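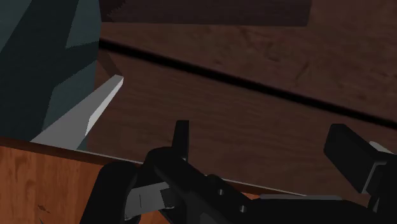
4.2 Surface wear on the Drinar bronzes

Figure 3. Simulated view, dark brown wood surface with a black seam-like line running down to the right.

We checked 400 casts from the Drinar foundry list against the Jillovora sales ledgers. Total entries in the ledgers: 2,092, many of them repeats, some with no title at all. Matching done by hand. Slow, but the spelling of titles is to uneven for anything else.

Main result: hand-rubbed patina goes with small reclining pieces, sprayed patina with the larger garden works. Holds for early and late casts. Exceptions in 15 cases, all from the Kiseo workshop, where the finish was redone after sale (see Table 2). We left these out of the color scores.

Wear is harder. Outdoor casts lose the green layer first on shoulders and knees, where people touch them. Indoor casts, almost no loss, except along the base. Chan scale used throughout, 1 to 5, higher is worse. Two raters per cast, scores averaged. Where they differed by more than one step the cast was scored agian.

Not covered: plasters, maquettes, anything recast after the foundry moved. Ledger dates give month of sale only, so a cast sold in July could have been poured well before. Age of patina is therefore an upper limit on nothing, and we report time since sale instead.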